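Ticket 3055: Folding arm stops at "garment not square" and waits
Site: Mekley laundry, staff accommodation contract
Equipment: Kubo two-finger folding unit, Pidia control software
Raised by: Wakana Kinoshita, finishing floor
Assigned to: Riku Koyama, Brasanau support
Priority: Medium (was High, was Low, is now Medium)
Status: Closed, with grumbling

Wakana Kinoshita, Thursday, 07:40
The folder has stopped on T-shirts again. It does towels all day without complaint. Give it a T-shirt and it takes hold of the hem, thinks, puts up "garment not square", and waits for a person to come and press Continue. I am the person. I used to fold T-shirts for a living and I now walk over to a machine and give it permission to, which my job title describes as Automation Lead.

Code on the panel is 292. The manual says 292 means "see supervisor". I am also the supervisor.

Riku Koyama, 08:15
Thanks, Wakana. Could you tell me:
Does it happen on every T-shirt or only some?
Does it stop before or after it has gripped the hem?
Has anyone changed the spread setting?
Could you attach a view from the unit when it next stops?

Wakana Kinoshita, 09:05
Only some. After. And I would have to know where the spread setting is in order to change it, so I think we can rule me out. Early shift say the same, but early shift also say it's the moon.

View attached. It had both corners and then 292. 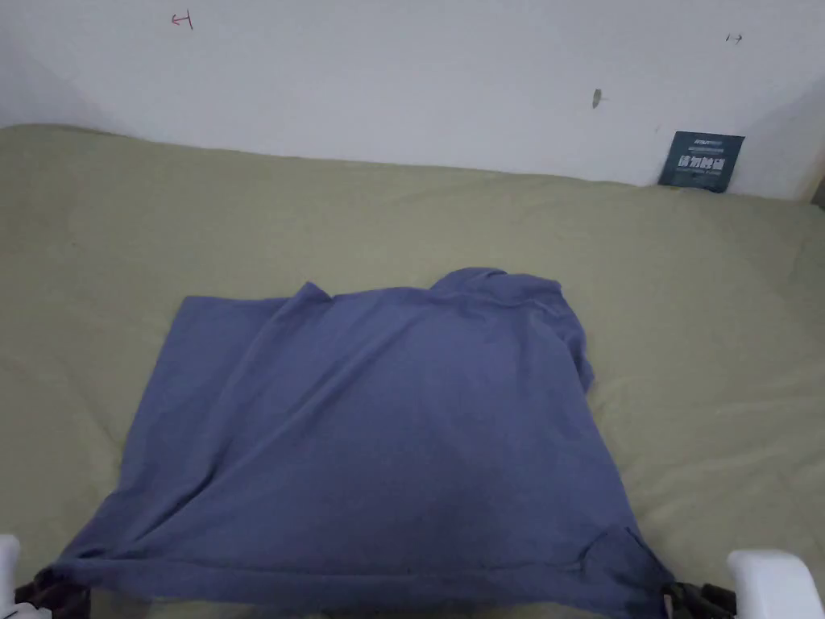

Attachment 1: stopped on 292, hem gripped at both corners, collar end bunched.

Riku Koyama, 09:50
Very useful. The hem looks fine to me, it's pulled out wide between the fingers. Trouble is at the other end. The neckline is gathered up in a hump and the right sleeve is folded down and partly tucked. I can't pick out the left sleeve at all. The software wants two shoulders and two sleeves before it will call a shirt square, and I would struggle to give it that one myself.

There is also a corner of the hem folded back, lower right. That alone shouldn't trip it.

Please try the following:
1. Press Release, not Continue. Continue only tells it to look again at the same shirt.
2. Pull the collar flat and both sleeves out.
3. Press Start.

Wakana Kinoshita, 10:30
Tried on the next few. Works every time. I would like it on record that the fix for the folding machine is to lay the shirt out neatly by hand first, and that laying it out neatly was always the slow part of folding it.

Second point. The weekly sheet has us down for 2,590 pieces, and that target was set on the understanding that the machine needed no attendance. Who do I talk to about that? The girls on finishing have been moved to sorting and they quite like it — they can sit down — but they are now being called back to straighten sleeves, and that isn't on anyone's rota.

Riku Koyama, 11:20
Fair. The target isn't ours, it's your operations office, but I'm happy to put in writing that T-shirts need a hand at the loading end, and you can forward it. I'd allow some 38 minutes a shift.

On our side I've loosened the square check remotely. It will now try a one-sleeve shirt once, with a gentle shake, before it stops. Please restart the Pidia panel to pick up the change. Full restart, screen off and on. The unit on its own won't do it.

Wakana Kinoshita, 14:10
Restarted. Still stops, but less, and the shake is very popular. People came over from dispatch to watch.

Could the message be changed as well? "Garment not square" upsets the new starters, who think they've done it.

Riku Koyama, 14:35
I can change it to "Please straighten garment". Will that do?

Wakana Kinoshita, 14:40
It may say please as often as it likes. Forwarding your 38 minutes upstairs now. You can close this, and I'll open another when it meets a hoodie.

Closed by R. Koyama, 14:52
Resolution: operator guidance given, square check relaxed, message text amended. Hoodies not supported in this version.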